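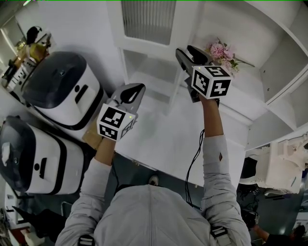 How long does a sourdough starter take to get going in a cold apartment?

Mine took 23 days, and my roommate's side of the experiment (same flour, warmer shelf) was ready well before that. The recipe I started from promised a week, so you can imagine how I felt on day eight, staring at a jar of gray paste that smelled like nail polish remover.

Sourdough in a Drafty Kitchen: My Report for Food Science Lab
December 2025

Why I picked this

We were told to choose a kitchen process and follow it closely enough to say something about it. Most of my lab section went for yogurt or pickles. I wanted bread, partly because I like bread and partly because my grandmother in Trurmont kept a starter going for years and I never once asked her how she did it. I also live in an old building on the Birnwood side of campus where the kitchen window doesn't shut all the way, so I figured temperature would give me plenty to write about. It did!

What I set up

I had 3 jars. All of them got equal weights of whole wheat flour and tap water that I left out overnight in an open pitcher. Jar A lived on the counter by the bad window. Jar B went on top of the fridge, which is the warmest spot we have. Jar C went in the oven with only the light on, and my roommate taped a sign over the oven dial after she almost preheated it for frozen pizza. Every evening I threw out most of each jar and fed what was left with fresh flour and water. I put a rubber band around the glass at the level of the mix so I could see how far it climbed by the next day.

I called a jar "ready" when it doubled after a feeding, two feedings in a row. Our instructor, Chrysoula Nikolaidis, made me write that down before I started, and I grumbled about it, but she was right. Around the middle of the project I really, really wanted to call Jar A ready when it had maybe gone up by half.

What happened

All the jars bubbled like crazy on the second and third days and then went flat. I thought I'd killed them. From what I read afterward, that early burst is mostly other bacteria having a party before the mix gets sour enough to shut them down, and the yeast you want comes along later. If I had known that I would have saved myself a panicky email (sorry, Ms. Nikolaidis).

Jar C woke up first and was doubling nicely by the end of the first week. Jar B was a few days behind it. Jar A sulked. It made a layer of dark liquid on top, which I poured off the first time and stirred back in after that, and neither seemed to matter much. Then one morning it had pushed up past the rubber band and stuck to the lid, and the next day it did the same thing again. I may have yelled.

The thermometer by the window bounced around a lot, so I can't give one number for Jar A. The oven with the light on stayed close to 70 degrees Fahrenheit when I checked it in the evenings, a bit cooler than I expected from the videos where people say the light alone will get you near 80. I guess our bulb is weak.

The flour mess

Halfway through I ran out of my first flour and bought a bag of Salanard whole wheat because the store didn't have the other kind. I switched all the jars on the same night so the comparison would still be fair between them, but it does mean I can't say how much of the later progress was time and how much was new flour. I'd buy enough for the whole thing up front next time. I went through a lot more than I thought I would, and I felt bad about the waste until I started making pancakes out of the discard. They're tangy and a little chewy and very good with honey.

Baking with it

I baked one loaf from each jar using the same recipe. The dough weighed 1027 grams for the first one, and I tried to match that for the others. Jar C's loaf rose the most. Jar B's was close, and I burned the bottom. Jar A's came out flatter but had the most sour taste, and four of the people on my floor who tried all of them liked it best. That isn't a proper taste test, since they could all see which loaf was which and one of them had helped me knead.

What I'd change

I only had one jar in each spot, so a single odd jar could throw everything off. Two jars per spot would be better, and a cheap logging thermometer would beat me squinting at a dial before bed. I'd also like to try rye flour, because the Christodoulou cookbook in our library swears by it for slow starters, and start over in January when the kitchen is even colder.

Jar A is still alive, by the way. It's in the fridge now behind the mustard and gets fed when I remember.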